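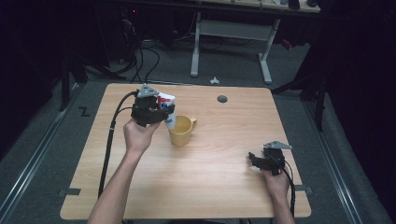
Wednesday, late. Quick one before bed.

Up at 5, no milk in the fridge, only the little cartons Muthoni gets for her lunches. Had one on cornflakes, standing up. Must replace it. Have written MILK on my hand and then washed up, so that's gone.

Bus to Grakthorpe fifteen minutes late and then the 713 didn't stop at all. Walked the last bit. Rain down my neck. Beatrice had saved me a bun - bless her - and I ate it in the corridor with my coat on.

Morning went nowhere. Mirsad wants the Stenico order redone, 684 instead of whatever I'd put, and he's right, I'd copied the wrong line. Said sorry twice. He said once was enough. Thắng off with his back again, so I had his calls too, most of them wanting Antwi and not us.

Keep thinking about yellow mugs. Mum had a plastic one, came camping every year, smelled of tea however you scrubed it. Juice tasted of tea. Squash tasted of tea. I'd have it back tomorrow. Ask Erasto if it went in the loft boxes when they cleared the house, he'll say no without looking, ask him again.

Home gone seven. Beans. Wiped the table down properly for once, got the sticky ring off with hot water and the rough side of the sponge. Should of done it weeks ago. Muthoni rang about Saturday, can I bring a pudding, said yes, no idea what. Trifle? Too much faff. Something from the shop and put it in my own dish.

Tomorrow - milk, bin bags, ring Erasto, dry socks in work bag. Phone on charge. Lights off.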